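We got to the Prundell open day on a Monday, just after lunch, and signed in at the Sangkhawat entrance. Chaiwat Sombatkul took our group around. He said 1068 people had registered, 591 of them for the morning, so we had more space than the early visitors did.

The potting and snack tables were in the second hall. Each one had a white cloth with a black grid and a bowl of soil mix for the kitchen herb session, with the groceries kept along the back.
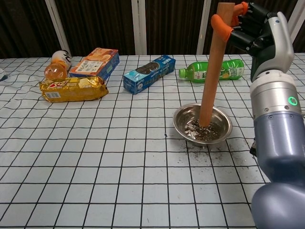
*Wooden rod in the soil mix, groceries behind.*

The mix is dark with pale bits through it, and it gets everywhere. Chutima Limsakul, who ran the session, asked us to work it with the rod and keep the bowl on the cloth. Crumbs of soil ended up on the grid anyway.

The snacks were ordinary supermarket things: biscuits in an orange box, sandwich cookies in a blue one, a gold wrapper, an orange drink and a green soft drink lying on its side. Chutima said the snack budget was 200 for the whole hall — not much, but the cookies lasted past three.
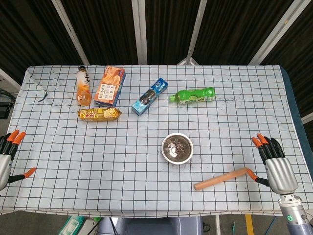 ## Getting there and parking

Use the Prumunier side gate. The front lot was full when we came, and the Horeo shuttle stops right at the gate. Bring a bag if you want to take soil home.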